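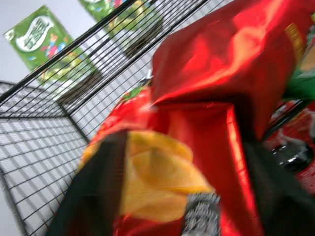

Talks and handouts / Shopping habits

Search talks, speakers, topics

What the trolley knows (and mostly doesn't)
Speaker notes — Kerubo Kariuki, November evening session
Print this page | E-mail to a colleague
14 shares | 3 comments

Leave the slide up while people sit down. Red bags, wire basket, green banners on the wall behind. Don't say anything yet.

Ask the room: who came home last week with a snack they hadn't meant to buy? Wait for hands. Then ask who blames the shop. I expect fewer hands, and I'd like to hear from them.

The usual claim. Red packets make us hungry, shiny packets make us grab, a big basket makes us fill it. I've sat through this talk four times with different slides. Marjan Sharifi gave the best one and I still didn't believe it.

Go through what the claim rests on. The Daneshvar survey asked 200 shoppers why they bought what they bought. They were asked at home, days later. I can't tell you why I bought my last packet of crisps and I was there.

Point at the big bag, upper right. It's glossy and it's very red. Fine. I can see it from the back of the hall. Noticing a thing and buying it are two separate steps, and the survey treats them as one. (Pause, somebody will object. Let them.)

Basket size. Takix say larger trolleys mean larger bills. Well, yes — people doing a big shop take a big trolley. Ladi Wike asked them which came first and got a brochure.

Banners. Cartoon figures, bright green, a logo in Chinese characters. I don't read Chinese, so no guesses from me about what it says. Do the cartoons sell anything? Possibly. I'd want to see the same aisle with bare walls for a month before I agreed.

My own small effort: I kept every till receipt for 20 weeks. Snacks went up when I shopped hungry and when my nephews stayed. Packet colour I forgot to write down until week nine, so don't let me pretend this is research.

If time is short, skip Orna and go straight to questions. If Siamak asks about loyalty cards, say that's Yasaman's talk, after the tea break.

Handout is on the chair by the door. One each, please.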